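Home Guides Repairs Parts lists Contact

We use cookies to remember your settings and to count visits. Accept Manage choices

How to fit a small graphics card in an old workstation

By Isamu Mizuno
2024-06-30

In April our office at Relton received a number of used Dell workstations. They are big, heavy and well made, and most of them needed only a graphics card before somebody could use them again. I have fitted many of these cards now, and my colleague Jessie Lennox asked me to write the method down so that she can do it when I am away. I write it for a person who can hold a screwdriver but has never opened a computer.

The card I describe is a low-profile NVIDIA Quadro K620. Other small cards go in the same way.

What you need

A table with good light, a soft cloth or mat, a small torch, and a Phillips screwdriver in case your model has screws. A small dish for loose parts is also good. I take off my watch and my ring before I begin.

Before you open the case

Shut the computer down from the menu and wait until the fans stop. Pull out the power cable at the back, then all the other cables. Press the power button for several seconds – this empties what is left in the power supply. Now lay the computer on its side, so that the motherboard is flat and you look down on it. Remove the side cover.

Touch a bare metal part of the case with your hand. I do this again each time I come back to the table, also when I have only been to answer the telephone.

Find the right slot

On this kind of board you will see several slots side by side. The long blue one is PCI Express x16 and it is the one we want for graphics. The black ones next to it are also PCI Express. If there is a cream-white slot, it is the old PCI type and the card does not fit there. Please do not try with force. The memory slots are longer and have latches on their ends, so you should not mix them with the others.

At the back of the case, each slot has a metal cover. On our workstations these covers are held by blue plastic clips, one clip for each position. Look at which cover stands in line with the blue slot. It is easy to open the neighbour by mistake, and I have done it more than once. Open the clip, lift out the cover and put it in the dish.

Put the card in

Take the card from its bag and hold it by the metal bracket and by the edges. Keep your fingers away from the gold contacts at the bottom. Turn it so that the bracket looks to the back of the case. Check that the bracket has the right height for your case, as low-profile cards are often sold with a short one and a tall one.

Move loose wires to the side first. The yellow and black power wires like to fall exactly where you want to work, and I once closed a card on top of one.

Lower the card straight down until it rests on the slot. Look from the side with the torch. When it is in line, press with both thumbs on the top edge, first gently and then more firmly, with the same pressure at both ends. Then close the blue clip over the bracket.
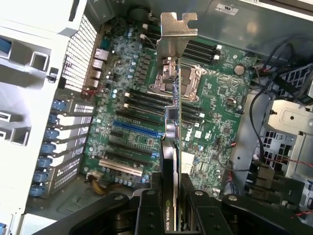
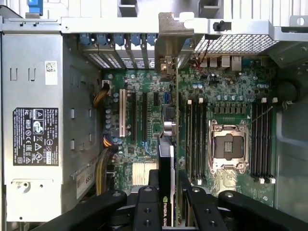
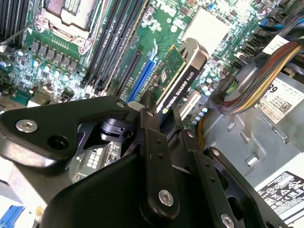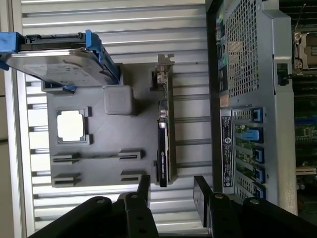 If the clip does not close, do not push harder on the clip. Almost always the card is still too high at one end. Lift it out completely, look into the slot for dust and start again. Rosalba Testa, who checks our machines before they leave, pulls very lightly on each card to feel if it moves. It should not.

The K620 takes its power from the slot, so there is no extra cable to connect. If you use a bigger card, read its paper first.

Close and test

Count your loose parts, put the cover back and stand the computer up. Connect the monitor to the new card and leave the old video connector on the board free. Many calls I get about a black screen are only this. Then connect the keyboard, the mouse and, as the last thing, the power cable.

The first start can take longer than usual. If you hear beeps and see no picture, switch off, pull out the power cable and seat the card again. If the beeps stay, try the memory modules too, because it is possible to touch one with the sleeve and loosen it a little.

When Windows is running, it will show a simple picture with large icons. Install the driver from the NVIDIA website and restart. I write the date and the card model on a piece of tape and put it inside the side cover, so the next person knows what was done.

Taking a card out is the same work backwards. Open the clip, check for a small catch at the end of the slot, press it away if there is one and lift the card straight up with two hands. Put it in its bag directly and fit the slot cover again.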